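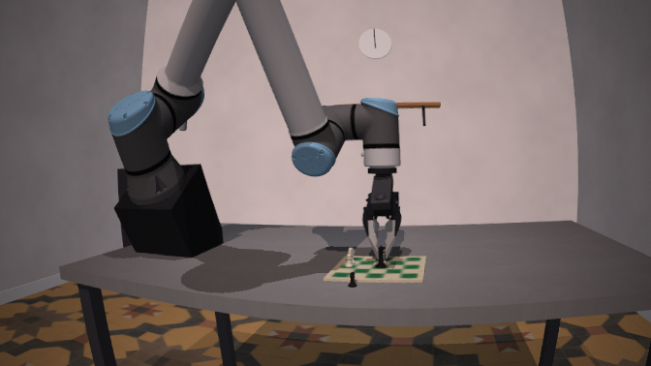
The simulated arm at the chessboard, gripper on the tall black piece.

Workshop tips: picking up small things without knocking over the rest

Posted July 18, 2023 by Afaf Masri

Regular readers know I spend my evenings teaching a robot arm to play with chess pieces (in simulation, before I let it near my nice set). We've just finished a big batch of test picks, 1403 in all, and I'm delighted with how much of it carries straight over to a real bench. So this month's tips come from the robot!

Come straight down. This was the big one. When the gripper came in at a slant it brushed whatever stood next door. Once we made it stop above the piece, line up and then drop vertically, the knocked-over neighbours fell to 27 in the whole batch. Try the same with tweezers and a tray of screws.

Grip low on tall things. A tall piece held by its head swings like a bell. We moved the grasp point down towards the middle and the wobble on lifting nearly went away. I now pick up paint pots and candle moulds the same way.

Close slowly at the end. Ayman Darwish wrote our closing routine, and his trick is to shut the fingers quickly until they almost touch and then creep. A fast close pushes the piece sideways if you're even slightly off centre. With the creep, it has time to settle between the fingers.

Clear the front edge first. Pieces standing off the board, on the bare table, caused more muddle than anything on the squares. The planner kept treating them as part of the game. Same at home: park finished bits well away from the bits you're working on, or put them in a tub.

Practise with the lighting wrong. We shifted the lamps between runs so the arm's own shadow fell in different places across the table. The first version of the method, which we called Metow, was hopeless at this. The second, Nustico, had seen 2000 practice picks under mixed light and hardly minded. If you do fiddly work, have a go with the lamp on your bad side now and then.

Lift, pause, look. We added a short stop just after the lift, to check the piece is still held before moving sideways. It costs very little time and saved us a lot of dropped pawns.

Still to sort out: crowded boards. With 6 or more pieces packed close together the fingers need room to open, and there often isn't any. Ayman wants to nudge the neighbours apart first. I'd like to try narrower fingers. More when we've run both!

Next month: sharpening small chisels.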